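Flulville Shared Workshop, arm build group
Minutes, 24 February 2023

Present: Nuala Egan (chair), Kerttu Tikkanen (minutes), Geraghty bench users.

1. Last minutes accepted. The October power supply invoice is still open. Nuala to chase Hurard.

2. Arm. Kerttu has rewritten the homing routine and raised the step limit to 2748. Repeat runs are fine at low speed. At full speed the elbow overshoots and the controller faults. Agreed to stay at low speed until the new belt is fitted. 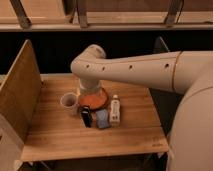
Item 2: wrist down on the orange lid, small white bottle to the right of it.

3. Test objects. Members asked for a fixed set so that results can be compared. Kerttu to write a list and pin it up by the bench.

4. Money. Balance is 98 dollars after the Prerken order. No more parts this month without asking Nuala.

5. Any other business. Switch the controller off at the wall when leaving.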